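Looking after a pair of hand-held grippers: cleaning, checking the cubes and setting the fingers

Written by Lenka Vlček, Lorkcombe workshop. Last revised 9 May 2021.

If you have a pair of the Prastport hand-held grippers on your bench, you will already know what pleasant things they are to work with when they are running well, and how much grumbling they can cause when they are not. I have looked after ours for a good while now and have made most of the mistakes there are to make, so I thought I would write down the routine we have settled into. It takes me 40 minutes for the pair if I have a cup of tea beside me, and a bit less if I don't.

What you will need

A soft brush (an old paintbrush is fine), two lint-free cloths, a small bottle of isopropyl alcohol, the hex key that came in the lid of the case, a steel ruler, and a spare set of fingers in case yours are past saving. You will also want a handful of ordinary objects for the test at the end. Please do switch everything off and unplug the lead before you start!

Step 1: Clean the fingers

Open the gripper fully and brush out the inside of each curved finger, working from the root to the tip. Dust and fluff love to gather down at the root, and you would be surprised how much comes out after a week of handling cushions and tea towels. Wipe the gripping faces with a cloth just dampened with alcohol and let them dry before you close them again. While you are there, bend each finger gently and look along its edge for little splits. A split near the tip can wait until the end of the week, but one near the root means a new finger today.

Step 2: Look over the marker cubes

The cubes are how the tracking knows where your hands are, so they deserve some patience. Wipe each face with a dry cloth (never alcohol, it lifts the print) and tilt it under a lamp. You are looking for scuffs across the black squares, corners that have begun to peel, and greasy thumbprints, which shine under bright lights and confuse the tracker no end. If a face is worn, replace the whole sheet for that cube. I once patched a single face with a print from a different batch, and we lost an afternoon working out why the left hand kept jumping about.

Then hold the gripper in one hand and try to wiggle the cube with the other. It shouldn't move at all. If it does, nip up the screws underneath a little at a time, going corner to corner.

Step 3: Set the fingers level

Close the gripper slowly on the edge of the ruler. Both fingers should touch at the same moment and the ruler should stay where it is. If it gets pushed to one side, slacken the finger that arrives first, ease it back by the smallest amount you can manage, tighten and try again. Gajdoš, who built our first set, told me to stop after the third go and have a rest, and I pass that on to you because it does help.

Step 4: Plug in and run the zero

Reconnect the lead and check that it has plenty of slack and isn't under the wheels of anyone's chair. Start the Ganano program, choose "Zero both", and hold the grippers open and still until the two bars go green. The reading for each hand should settle below 2. Anything higher and I would go back to Step 3 before blaming the software.

Step 5: Try a real object

Numbers are all very well, but I never put a pair back into service until I have tried them on something. A small book stood upright on a padded seat is my favourite, as it is narrow, it tips over if you nudge it, and the soft seat gives a little underneath. Bring the two grippers down together, one to each side of the book, with the fingers pointing forwards and the cubes facing up where they can be tracked.
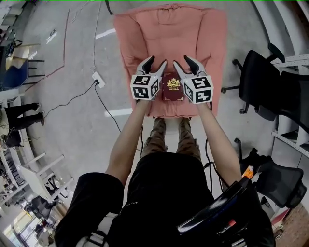
Step 5: one gripper to each side of the book, fingers close to its edges.

Take your time over the last bit of the approach. Close in evenly, lift the book a hand's width, set it down again and let go. Do it a few times, then swap to something rounder. If one hand always seems to arrive early, or the book twists as it leaves the seat, the fingers want levelling again.

When to do it all again

We brush the fingers every day and go through the full routine every 300 grasps, which the program counts for you on its front page. Fingers last us until the December clear-out if we are gentle. Write the date and the zero readings on the card in the case lid, and pop the hex key back where you found it.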